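开放日机器人演示区安全检查表（附检查意见）

地点：Nurkorbridge 培训楼一层，演示区加走廊
时间：11月，星期二，开门前检查一遍，散场后补记
适用：真机演示台、仿真大屏、观众动线、用电
记号：√ 合格；△ 当场整改；× 未合格，不得开放；— 不适用

写在前面：去年的表格每一项都打了勾，包括"喷淋泳池水质"那一项，而我们没有泳池。今年请各位看过再勾。意见栏可以写字，写长一点没关系，写"同上"要扣分，上面要是没写东西，扣双份。

## 一、场地与观众动线

- [x] **1.1 出入口分开，箭头方向一致** △
 早上七点半到场时，两个入口，没有出口。箭头是从 Jallcombe 那次活动带回来的，方向按他们的门贴。已重贴。胶带粘性一般，下午掉过一张，被人贴到了洗手间门上，排队秩序意外地好。

- [x] **1.2 观众上限已公示** √
 上限500人，门口有牌。散场统计登记入场483人，未超。登记本最后一页有人签了两次名，笔迹相同，按一人计。

- [ ] **1.3 疏散通道无堆放** ×→√
 首次检查不合格：通道里放着装宣传册的纸箱，箱子上放着"通道禁止堆放"的立牌。纸箱移走，立牌保留。复查合格后才开的门，比原定时间晚。复查后这一格忘了勾，特此说明，不是没做。

- [x] **1.4 地面线缆有压线板** △
 主通道有，茶水桌那边没有。茶水桌不在演示区，但水和插线板都在那里，本人认为应当管。借了 Plisport 展位的压线板，借条夹在本表后面。请归还。去年借的也请归还。

- [x] **1.5 轮椅和婴儿车可通行** √
 实际推过一遍。转角处要倒一把，能过。建议明年把那盆绿植请走，它年年站在同一个位置，年年被撞。

## 二、真机演示台

- [x] **2.1 围栏完整，门联锁有效** √
 开门即停，试了5次，5次都停。第三次停的时候讲解员正好在说"它非常稳定"。

- [x] **2.2 急停按钮可见、可触及、无遮挡** △
 按钮共2个。靠观众一侧的那个上面挂着讲解员的外套。外套已取下，讲解员已口头提醒，外套午饭后又挂上去了，再次取下。明年请给讲解员准备一个衣钩，这是本表中成本最低的一条整改建议。

- [x] **2.3 演示速度限制在手动低速** √
 限速已在示教器上确认并锁定。有家长反映"太慢，孩子看困了"。意见已记录，速度不改。

- [x] **2.4 夹具螺栓与气管检查** √
 无松动，无漏气。听到的嘶嘶声来自咖啡机。

- [x] **2.5 被抓物品无尖角、无玻璃、无液体** △
 原计划让机械臂倒一杯水给来宾看。换成了泡沫方块。策划方认为泡沫方块缺乏感染力，我方认为地板干燥很有感染力。

- [ ] **2.6 观众不得进入围栏内合影** ×
 上午有效，下午失守一次。当时机器已断电挂牌，但程序上仍算不合格，不能因为没出事就勾。围栏门的钥匙不应放在签到台的糖盒里。整改：钥匙由当班操作员随身携带，糖盒放糖。

## 三、仿真大屏

放仿真本来是图省心：屏幕里的手臂夹不到任何人的手指。检查下来，需要填的项目并没有少多少。

- [x] **3.1 大屏支架固定，底座加配重** √
 配重用的是两箱旧样本册，Kröger 展位赞助。终于有人用得上了。

- [x] **3.2 画面注明"仿真"字样** △
 开门时没有。半小时内有三拨人绕到屏幕后面找厨房。已在屏幕下沿加贴纸条，字号够大，效果立竿见影。

- [x] **3.3 仿真电脑与真机控制柜物理断开** √
 网线已拔，端口贴封条，拍照留底。这一条请任何时候都不要凭记忆打勾。操作员当天说"应该早就拔了"，去看的时候还插着。拔完之后才填的本条。

- [x] **3.4 观众操作手柄有人值守** √
 每人限时，小朋友优先。值守人员反映，最难劝下来的一批观众平均年龄在四十以上。

- [x] **3.5 演示内容适合各年龄段** √
 选的是厨房台面抓取任务。有观众问夹的到底是擀面杖还是面包，讲解词里没有写，讲解员上午说擀面杖，下午说面包，两边都有人点头。请在明年的讲解词里统一口径。与安全无关，但被问得太多，必须写进来。

- [x] **3.6 闪烁与音量** √
 无频闪。背景音乐音量已调低，曲目无法调低，只能忍。

## 四、用电与消防

- [x] **4.1 插线板无串接** △
 发现一处串接，链条末端是一台给手机充电的插线板，上面没有手机。拆除。

- [x] **4.2 灭火器在有效期内，位置有标识** √
 压力指针在绿区。标识高度合适，被气球挡住一半，气球已移走，气球负责人情绪稳定。

- [x] **4.3 控制柜散热口未覆盖** √
 未覆盖。柜顶不得放饭盒，已写在便签上贴在柜顶。便签目前是柜顶唯一的东西。

- [x] **4.4 散场后断电挂牌** √
 真机、大屏、咖啡机依次断电。咖啡机那一步有人反对，记录在案。

## 五、人员

- [x] **5.1 操作员持证，证件随身** √
 都带了。有一位的照片是学生时代拍的，核对花了点时间。

- [x] **5.2 讲解员知道急停在哪里** √
 抽问，均能指出。其中一位指的时候顺手按了下去，算实操通过，复位耽误一场。

- [x] **5.3 急救箱齐全** △
 创可贴只剩卡通款，已补普通款。当天使用情况：一张，用于被宣传册纸边划伤的手指，患者指定要卡通款。

- [—] **5.4 泳池**
 没有泳池。请删掉这一条。

## 六、结论与待办

有条件通过。未关闭项为2.6。

1. 围栏钥匙交接写进操作员日志，下次活动前查。
2. 归还 Plisport 的压线板，今年和去年的一起。
3. 采购衣钩。
4. 仿真画面自带"仿真"水印，不要再靠纸条。
5. 讲解词统一：擀面杖或面包，选一个。
6. 本表模板删去泳池，顺便查一下它是从哪里抄来的。

附图一张，供3.5条对照。

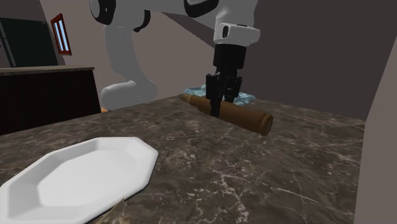 附图1　仿真画面：夹爪夹住台面上的棕色长圆柱物（见3.5）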